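講義棟の水はどこから来るのか
ペットボトル飲料水と給水機の利用に関する調査報告

環境社会学演習Ⅱ 第4班

1. はじめに

本班は当初、「大学生の水分補給行動と幸福度」という壮大な題目を掲げていた。中間発表で幸福度のほうを削るよう助言を受け、残ったのが水である。以下は、残った水についての報告である。

対象としたのは、本学の講義棟と、そこから徒歩圏内にある学生寮コティスデール(Kotisdale)である。講義棟には2階と4階に給水機があり、いずれも無料で使える。にもかかわらず、1階の自動販売機では水がよく売れる。無料の水の三階下で有料の水が売れるという現象に、班員は経済学の敗北を見た。班員のうち経済学の単位を取得している者はいないので、敗北しているのは班員のほうかもしれない。

2. 先行する取り組み

学生生協は数年前、給水機の利用促進を目的に「イクリー(Ikley)計画」を実施している。内容は、オリジナル水筒の配布と、給水機の位置を示す地図の掲示であった。水筒は好評で、配布初日になくなった。ただし、聞き取りをした限りでは、現在も水筒として使われているものは少ない。ペン立てが最も多く、次いで一輪挿し、「実家にある」と続く。

地図のほうは今も4階の給水機の真横に貼られている。給水機の位置を知るには、まず給水機にたどり着く必要がある。

3. 調査の方法

調査は6月に、質問紙と観察の二本立てで行った。質問紙は講義の終わりに配布し、301名から回答を得た。終了のチャイムが鳴ってから配ったため、自由記述欄の筆跡には帰宅への強い意志が感じられる。読めなかったものは「その他」に分類した。

観察は昼休みに給水機の前で行った。班員が2階の廊下の椅子に座り、利用者を記録用紙につけていく方法である。初回は班員がノートを広げて給水機を凝視していたせいか、利用者が著しく少なかった。2回目からは読書を装った。装うために持参した本を班員の一人が本当に読み始めてしまい、その日の記録は後半が欠けている。

味の比較も試みた。市販の水であるフロスタード(Flostard)とトヴァル(Tovar)、それに給水機の水を紙コップに注ぎ、銘柄を伏せて飲んでもらう方法である。水温をそろえ忘れたため、結果は「冷たい水はおいしい」という、おそらく既に知られている知見にとどまった。

4. 結果

自動販売機の管理会社に問い合わせたところ、6月に講義棟で売れた水は1,131本であった。お茶と甘い飲み物は含まない。含めた数字も教えてもらったが、水の報告書が霞むので載せないことにする。

質問紙で「給水機を使わない理由」をたずねたところ、最も多かったのは「場所を知らない」だった。次が「容器を持っていない」、その次が「なんとなく」である。「なんとなく」は集計上たいへん扱いに困る回答で、班内では衛生面への不安を含むのではないかという説と、本当になんとなくなのだという説が対立した。追加の聞き取りでは後者が優勢であった。

ほかに目を引いたのは、水を買う理由として「ボトルが欲しいから」を挙げた者がいたことである。最初の一回だけ水を買い、以後はその容器に給水機の水を詰めて使うという。この層は統計上、購入者なのか給水機利用者なのか判然としない。協議の結果、両方の欄に記入した。このため、付表の合計は100%にならない。ご了承いただきたい。

5. 飲み終えた後

水は飲めばなくなるが、容器はなくならない。この点については調査計画の段階で一行しか書いておらず、実際には最も手間がかかった。

寮では、資源ごみに出す際、キャップとラベルを外してすすぐ決まりになっている。規則を知っているかという問いには大半が「知っている」と答え、守っているかという問いには回答が急に小さな字になった。特にラベルが問題で、ミシン目が途中で消えるものは評判が悪い。班員も各自試したが、ミシン目に沿って最後まで剥がせた者は得意げに報告してくるので、難しいことは確かなようである。 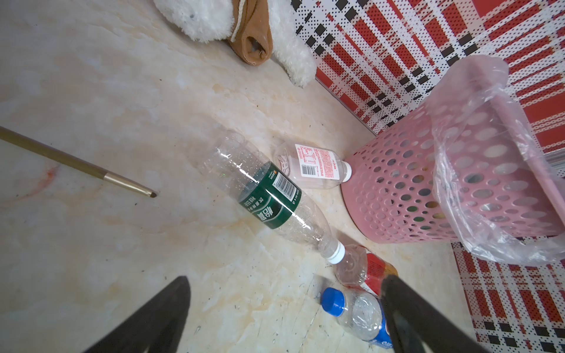 匿名希望の寮生からは、中間発表の後に次のような意見が寄せられた。ラベルを剥がさないのは面倒だからではなく、剥がしたラベルをどのごみ箱に入れるのかがわからないからで、キャップも同じ理由で引き出しにたまっている、報告書ではそこを書いてほしい、という。

そこで確認すると、寮の掲示には「ラベルはプラスチックへ」とあるが、プラスチック用のごみ箱は別の階に置かれていた。給水機の地図と同じ問題がここにもあったことになる。寮の事務室に伝えたところ、掲示を増やすという返答であった。ごみ箱は増えない。

6. 考察と課題

給水機が使われない原因を、本班は当初、学生の意識に求めるつもりでいた。考察の下書きには「意識の向上が望まれる」という一文が早くから用意されていたが、結果を見て削除した。場所を知らない人に高い意識だけを持たせても、のどは渇いたままである。

提案は二つある。一つは、給水機の地図を1階の自動販売機の横に移すこと。もう一つは、プラスチック用のごみ箱を資源ごみの回収場所と同じ階に置くことである。前者は画びょうがあれば実行できるため、提出前に班で済ませておこうとしたが、掲示物の移動には許可が必要とのことで、現在申請中である。

調査期間が6月のみであった点は大きな制約である。冬に水を買う人がどの程度いるのかはわからない。また、味の比較は水温をそろえてやり直す必要がある。紙コップは余っている。

付表1 質問紙の集計結果(別紙)
付表2 給水機利用者の観察記録(別紙、一部欠)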